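3. Survey of Shared Storage in Student Housing

The survey was carried out in March at the Nordin residence by Mariama Wumbei, Uyên Mai and Sânziana Voicu, under the supervision of Margareta Cozma. Its purpose was to establish how residents use the shared storage rooms and why items are left behind at the end of a lease.

3.1 Method

A short form was sent to all residents, and 24 of them also agreed to an interview. Answers were grouped by length of stay. The housing office supplied its own record of unclaimed items, which listed 2,305 entries for the whole site – a larger number than the group had expected.

3.2 Findings

Most residents interviewed did not know that the storage rooms have a time limit. Kitchen goods and bedding were left most often. Residents who had signed a label on moving in were more likely to collect their belongings.
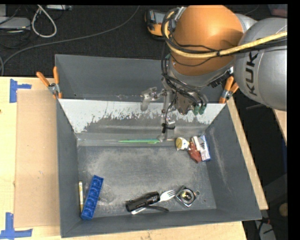 Labels were often lost during the summer, and the office then had no means of contacting the owner. The group therefore recommends a numbered tag linked to the lease, together with a reminder sent before the final month.

3.3 Limits of the Study

Residents on short leases are under-represented. The office record does not state the condition of the items, and no estimate of their value was made.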